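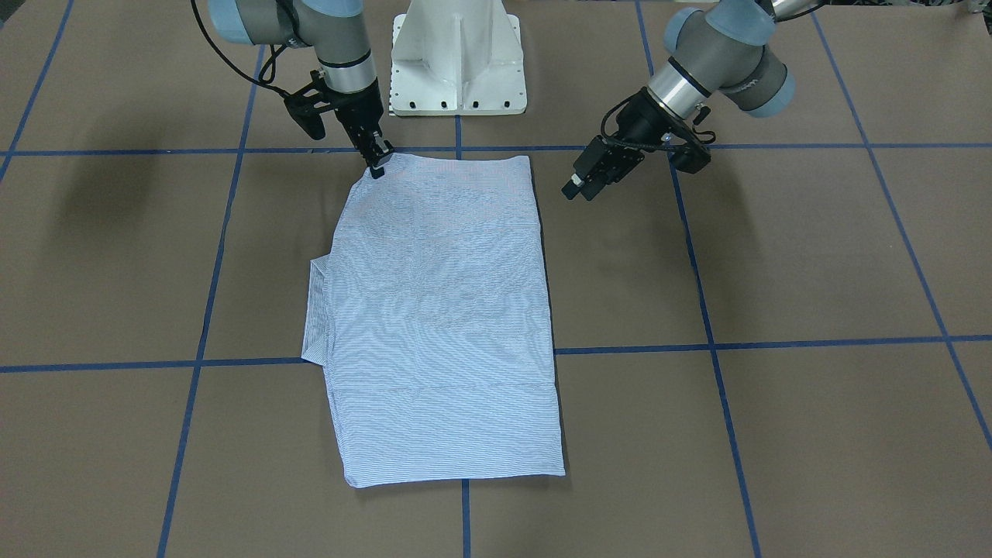
Prarix Extends Garment Repair and Return Service to Jodivcombe Stores

Prarix will extend its garment repair and return service to both of its Jodivcombe stores in March, the clothing retailer announced. The service allows customers to bring in shirts, trousers, knitwear and light jackets for mending, or to hand over items they no longer want for resale at a reduced price.

The program was first offered at the company's Rafferty Street store, where staff accepted 1,824 items during the trial period. Shirts made up the largest share, followed by trousers. The most common requests were for replacement buttons, collar repairs and the closing of split side seams.

Under the terms published by the company, minor repairs to Prarix garments will be free of charge with proof of purchase. Customers without a receipt, and those bringing in clothing from other labels, will pay a set fee according to the type of work. A price list will be posted at the service counter in each store. Leather, swimwear and garments with electrical heating elements are excluded.

Items must be clean when they are handed in. Customers will receive a numbered ticket and a written estimate before any work begins, and no repair will be carried out without their approval. Most repairs are expected to be ready for collection within three weeks. Garments left uncollected after two months may be passed on for resale, and the ticket will carry a notice to that effect.

Clothing given up for resale will be inspected, laundered and sold under the Illum name, which the company introduced during the trial for its secondhand range. Each Illum garment will have a label stating its size, fabric content and condition, along with a note of any repair. Customers who hand in an accepted item will receive a store voucher. Vouchers may be used for both new and secondhand clothing but cannot be exchanged for cash or applied to repair fees.

Garments that cannot be resold will be sorted by fiber. Cotton and wool will be sent for recycling where the condition of the material allows, and sound buttons and zippers will be kept for use in later repairs.

The company said the trial had led to several changes in procedure. Drop-off hours have been extended to 7 p.m. to accommodate customers who work during the day, and the intake form has been shortened. Customers will also be able to request visible mending in a contrasting thread, an option that was requested often at Rafferty Street but was not formally available there.

The Jodivcombe counters will be located beside the fitting rooms. Appointments will not be required for repairs, although customers returning more than ten items at one time are asked to contact the store in advance. Existing tickets issued at Rafferty Street remain valid and must be presented at that store.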